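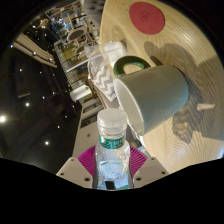 *A bottled water and a mug on a wooden tabletop.*

Rollberg has released firmware 8.19 for its Plorkard office routers, closing a flaw that let anyone on the guest network read the admin password. The company says 1139 customers run the affected version. Home models use different code and don't need the update.

Samuele Tedesco of Nakajima reported the bug in November. Rollberg rates it as High – one step below its top level – and knows of no attacks. 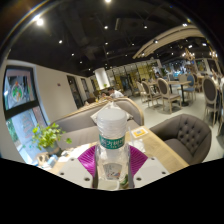

## How to update

Open the admin page, choose System, then Check Now. The router restarts once. Change the admin password afterward.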